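Hadier 탁상 정리 기록 자료집 안내문

개요

본 자료집은 탁상 위에서 이루어지는 소규모 정리 및 물품 배치 활동을 기록한 영상과 부속 문서로 구성된다. 수록된 기록은 총 1,764건이며, 각 기록에는 활동의 명칭, 사용 물품의 목록, 상판 및 배경의 종류가 함께 기재되어 있다. 자료의 편찬과 관리는 Hadier 자료실에서 담당하며, 책임자는 Anika Castellanos이다.

수록 범위

활동은 15개 항목으로 분류한다. 물품을 한쪽으로 모으기, 용기에 담기, 크기순으로 늘어놓기, 천 접기, 뚜껑 덮기 등이 이에 해당한다. 항목별 기록의 수는 균등하지 않다. 천 접기 항목은 233건으로 비교적 많은 편이고, 뚜껑 덮기 항목은 91건에 그친다. 이용자는 항목별 비교를 수행할 때 이 차이를 고려하여야 한다.

사용 물품은 일반 가정과 사무실에서 쓰이는 것으로 한정하였다. 칼, 유리 제품, 액체가 든 용기는 포함하지 않는다. 물품의 명칭은 부속 문서 '물품표'의 표기를 따르며, 동일한 물품이 둘 이상의 이름으로 기재된 경우에는 물품표의 첫 번째 이름을 대표 명칭으로 본다.

상판과 배경

상판과 벽면의 조합은 '배경 구분' 란에 기재한다. 벽면의 무늬는 단색, 줄무늬, 동물무늬, 기타로 나누며, 상판은 색상과 결의 유무에 따라 구분한다. 분홍색 표범무늬 벽면과 베이지색 대리석풍 상판의 조합은 동물무늬 구분에 속한다. 대리석풍이라는 표현은 외관만을 가리키며 실제 재질을 뜻하지 않는다. 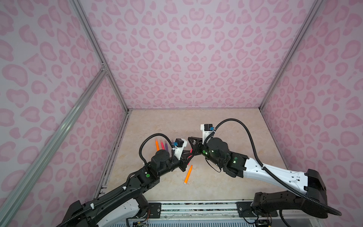

배경 구분은 활동 항목과 독립적으로 부여된다. 따라서 같은 활동이라도 배경에 따라 별도의 묶음으로 보관되며, 묶음 이름에는 배경 약호가 먼저, 활동 약호가 나중에 온다. 약호의 전체 목록은 부속 문서 '약호표'에 수록되어 있다. 배경 구분이 비어 있는 기록은 검토가 끝나지 않은 것이므로 통계 산출에서 제외할 것을 권고한다.

자료의 구성

Stesel 묶음: 물품 모으기와 담기에 관한 기록
Heywood 묶음: 천 접기에 관한 기록
Vata 묶음: 늘어놓기, 뚜껑 덮기 및 그 밖의 활동에 관한 기록

각 묶음에는 기록 목록, 물품표, 수정 이력이 포함된다. 문자 자료는 모두 UTF-8로 저장되어 있다.

알려진 제한 사항

무늬가 조밀한 배경에서는 작은 물품의 윤곽을 판별하기 어려운 경우가 있다. 벽면과 색이 비슷한 천은 경계 표기의 오차가 크므로, 해당 기록의 비고 란을 먼저 확인하기 바란다. Vata 묶음의 일부 기록에는 활동 종료 시점의 물품 위치가 기재되어 있지 않으며, 이는 7월 개정판에서 보완할 예정이다.

이용 조건

본 자료집은 연구 및 교육 목적으로 이용할 수 있다. 이용자는 결과물에 자료집의 명칭과 판본을 명시하여야 하며, 자료의 일부를 재배포하는 경우에는 본 안내문을 함께 첨부하여야 한다. 오류 신고는 묶음 이름과 기록 번호를 기재하여 Hadier 자료실로 제출한다.

최종 수정일: 2025-06-13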